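Gemivier 900 countertop dishwasher, six months in

Posted 11/05/2022

Quick one because the school run is in half an hour and I promised three people I'd finally write this up. Long version of the short answer I keep texting everybody: yes, I'd buy it again. No, I would not buy it for a family of five. Read on if you want the details.

Background. We rent. Kitchen is a galley, no room under the counter for a real dishwasher and the landlord won't let us touch the cabinets. Hand washed everything for four years. My hands looked like my grandmother's. Two adults, one kid, one kid who is here every other week. So the load goes up and down a lot.

I looked at two machines. The Plestus Mini, and this one. The Plestus was cheaper by 90 bucks but the door opens down and sticks out so far I'd have had to move the toaster every single time. Also the reviews about the pump scared me. Went with the Gemivier. Ordered from Gkikas, the appliance place out by the highway, and they delivered to the door but not up the stairs. Ask about the stairs before you pay. I didn't.

Setup

Took me an evening. The manual is bad. Pages 4 and 5 are in the wrong order in mine and the drawing of the faucet adapter is for a different adapter. Athina Mavromatis from upstairs has the same model and she came down with her phone and showed me a picture of hers, which is how I figured out the washer goes in the other way round. If yours drips at the tap, flip the washer. Cup side toward the faucet. Saved you an hour.

You can run it two ways. Hose on the faucet, or fill the tank on top with a jug. I did the jug for the first week because of the drip. Don't do the jug. It's fine for a cabin or a camper. For every day it gets old by Tuesday.

Drain hose goes in the sink. It comes with a little suction hook to hold it and the hook is garbage. Falls off when the hose kicks. I've got mine held with a binder clip to the edge of the dish rack and it has not moved since. First drain without the clip went all over the floor, so put that on before you press start, not after.

What fits

They say six place settings. Sure, if your settings are saucers. What I get in on a normal night:

Dinner plates, ours are the wide kind, and every second slot has to stay empty or they touch. Bowls along the back. Glasses on the top shelf, tall ones only if you fold the left side down. One saucepan if I skip the bowls. The frying pan never. I've given up on the frying pan, I just wash it.

Cutlery basket is decent. Has a lid with slots, take the lid off and throw it in a drawer, forks get stuck in it and you'll swear.

How it cleans

Good! Better than I expected for the size. Egg comes off. Coffee rings come off. Dried oatmeal, mostly, if I remember to rinse. Lasagna edges no. Peanut butter on a knife no, and it will bake on so hard you need a razor blade. Wipe the knives.

The Eco program is two hours and I can't see what's eco about it. I use the one called Daily for nearly everything. Quick is 29 minutes in the manual and is really only good for glasses and things that weren't dirty in teh first place.

Drying is the weak spot. Plates come out nice, plastic comes out soaked. Kid's lunch boxes have a puddle in every corner. I open the door as soon as it beeps and leave it a hand's width for twenty minutes and that helps a lot. There's supposed to be an air dry thing that runs after. Can't hear it, can't feel it, no opinion.

Detergent. Half a tablet. A whole one leaves a film, you can feel it on the glasses. I switched to Fledeletti powder, the unscented one in the cardboard box, one spoon per load, and the film went away. Lasts forever too. Rinse aid I fill once in a while when the light comes on.

Noise

Not quiet. Sort of a swish with a hum under it, and then the drain, which is a gargle. We watch TV in the next room and turn it up two notches. I would not run it while someone sleeps on the pull-out. Iason Tsolakis, my brother in law, did sleep on the pull-out in June and had things to say about it.

Putting a folded dish towel under the front feet took some of the hum out. Worth trying before you complain to anyone. 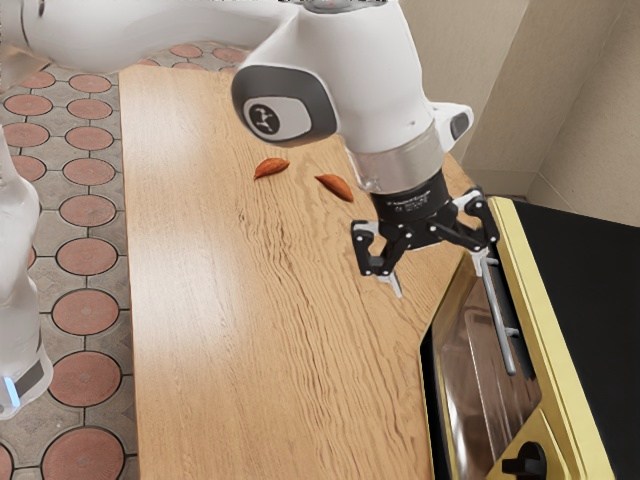 Counter space, the thing everyone asks me. It's big. Measure, then measure again with the door open, then think about the wall cabinet above because steam comes out the front when you crack it and the underside of a cheap cabinet will swell up. Mine has a small bubble in the veneer now. I stuck some foil tape there and that seems to be holding. Pull it forward a couple inches when you open it, if you can. I lost my chopping spot completely and chop on the table now, don't mind it much.

Also check the weight your counter takes. Full of water and plates it's no joke. Ours is solid and doesn't move.

Keeping it clean

Filter is in the floor of the thing, twist and lift. Once a week. Do it. I skipped two weeks in summer and the smell was like a pond. Run it empty on the hottest program with a cup of vinegar on the top shelf now and then, came out like new. The door seal collects crud at the bottom corners, old toothbrush.

We have hard water here and no salt compartment on this model, which I only noticed after. That's a real minus. White spots on the dark bowls. The vinegar helps some. If your water is very hard maybe look for one with the salt.

Things that went wrong

One error, E3, in week nine. Means it's not getting water. There's a tiny mesh screen inside the inlet where the hose screws on and it was full of grit. Pulled it with tweezers, rinsed it, back in, fine. Not in the manual anywhere.

The beep. Five beeps at the end, loud, and you can't turn it off. I put a piece of electrical tape over the speaker holes, now it's bearable.

Customer service I tried once about the bad manual. Got a reply in four days with a PDF of the same manual, pages 5 and 4.

Money

I paid 161 with the Gkikas voucher from my old fridge plus the delivery on top. Without a voucher it's a good deal more so look around. Water bill, honest answer, I can't see a difference either way. Electric went up a little. My evenings came back, I read a whole book last month.

Would I get it for:

One or two people in a rental, yes.
Small family that rinses, yes, one load a night, two on weekends.
Anybody who cooks big, with roasting pans and stock pots, no. Save up for a full one if you've got the space.
Office kitchen, maybe, mugs only, but somebody has to empty it.

4 out of 5. Lost the point for drying and the beep. Would of been 3.5 if it didn't do such a good job on the glasses.

If you have one and found a hook that stays on for the drain hose, tell me in the comments please. Binder clip is getting rusty.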